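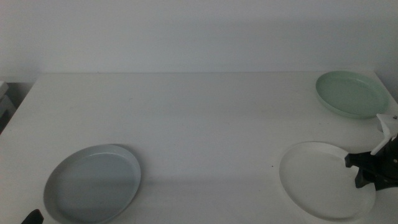

Clerno releases perception module for low-contrast tableware

Jul 28, 2021

Clerno has released version 7 of Wendow, its control and perception software for two-arm table work. The main change is a new segmentation stage for objects that are close in colour to the surface they rest on, such as a white plate on a white table.

Earlier versions found plates by colour first and shape second. That worked well enough for coloured crockery, including pale greens and blue-greys, but white plates were often merged with the background or returned as two or more partial outlines. The planner then either rejected the object or proposed a grasp on the wrong part of the rim.

The new stage, called Eretti, fits an ellipse to whatever rim edges are available and scores the fit against the known camera position. A thin highlight or a faint line of shading along part of the rim is enough to start a candidate. Colour is still used, but only to separate candidates that overlap. Small dark marks on the table, which used to be picked up as object corners, are dropped before fitting if they are below a set size.

Clerno tested the module on 1,289 recorded views of plates on plain tabletops, 322 of which contained at least one white plate. According to the release notes, the share of white plates located to within the gripper's tolerance rose from just over half to more than nine in ten. Results for coloured plates did not change. Most of the remaining failures involved plates partly hidden by an arm, where too little of the rim was left for a stable fit.

Erhan Yurt, who leads perception work at the company, said the team had considered adding a depth sensor but chose to stay with the existing fixed camera. "Depth on a shallow, glossy dish is noisy, and you end up filtering most of it away," he said. "The edge was in the colour image already. We were throwing it out too early."

Planning has also been revised. When a plate lies near the side of the work area, Wendow now assigns it to the nearer arm before computing a path, and the other arm is held outside a shared zone until the first reports that it is clear. In May, testers of the preview build had reported both arms stopping when plates were placed towards the middle of the table. The release notes list this fault as fixed.

The ellipse fit adds 300 milliseconds to each detection cycle on the standard controller. Sites that handle only coloured items can switch it off in the configuration file. Calibration files from the previous version can be read without changes, but saved grasp poses must be exported again.

Support for square and oval dishes is not included. Clerno said it was working on these with Muriithi, which supplies the motion library used in Wendow, and gave no release date.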